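The Quiet Thrill of a Well-Folded T-Shirt

Magazine, Home & Habits
18/05/2025

I own too many T-shirts. I know this because last October I pulled every one of them out of the dresser, dumped them on the bed and had to sleep on the couch while I thought about what to do next. Some were from college, two had paint on them, and one was a gift shop souvenir so thin you could read through it. I loved them all! What I did not love was the drawer, which had to be leaned on to close and then kicked to open.

So I learned to fold. I mean properly, with corners, the way the shops do it. And I have to tell you, it has become one of my favorite parts of the week.

It started in a store called Grastero, two blocks from my apartment, which sells plain cotton basics in every color you could want. They keep their shirts standing upright in shallow bins, spines out like books, and you can flip through the whole range with one finger. I asked the woman at the counter how they got them to stand up without flopping over. She came around, pulled a navy one from the bin, shook it out and folded it again in front of me in the time it takes to say so. Then she did it a second time, slower, and let me try. Mine looked like a dropped napkin. I went home and practiced until dinner.

The first lesson, and the one that changed everything for me, was about the surface. I'd always folded against my chest, chin holding the collar, sleeves flapping, and then wondered why one side came out longer. A shirt wants to lie down. Give it a bare, flat, smooth table and the fabric practically tells you where the wrinkles are. Smooth from the middle outward with open palms. Pull the hem gently so it runs straight. Get that first layer flat and the rest is easy.

A light-colored surface is a real help too, especially under a dark or bright shirt. You can see the outline so clearly that a crooked edge jumps right out at you. 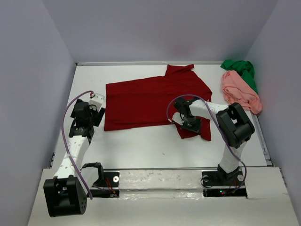 Red on white: with the shirt spread flat and the collar toward the back, a straight left edge is easy to see.

Once the shirt is down, the fold I use goes like this. Bring one side in toward the middle, sleeve and all, and lay the sleeve back on itself so it doesn't stick out past the fold. Do the same with the other side. You now have a long, narrow strip with the neckline at one end. Fold the hem up to just short of the collar, then fold the whole thing in thirds. Stand it on its edge. If it stays up, you've done it, and I recommend a small cheer.

Corners are where people lose patience, me included. The bottom ones love to slip off and hang down while you're busy at the other end, and they take the rest of the hem with them. Hold the corner down as you smooth the cloth beside it. Heavier cotton behaves well. Anything with stretch will creep, so I go slower with those and don't pull.

As for gadgets, I tried a few. The Clulora folding board is a hinged plastic panel that you flip in sequence, left, right, up, and it gives you a stack so even it looks printed. It's terrific fun and my nephew now begs to do the laundry. It is also large, and in my apartment it lived behind the bathroom door and fell on me twice. These days I use my hands and a kitchen table. If you have a closet with a spare slot in it, though, go for the board — you'll be done with a full load before the kettle boils.

Drawers matter more than I expected. Mine was too deep, so the shirts toppled as soon as I took one out. I bought a set of Lindqvist dividers, cut one down with a bread knife (don't do this) and made three rows: everyday, nice, and painting-the-fence. The everyday row goes by color, from white through gray and blue to a red one I reach for far more than I should. I can see every shirt I own now, including a green one I had completely forgotten and have worn four times this month.

I still do the folding on Sterkance Street radio's old soul hour, one basket, one cup of coffee, table cleared to the wood. My socks are another story, and they have their own drawer, and that drawer is staying shut until summer.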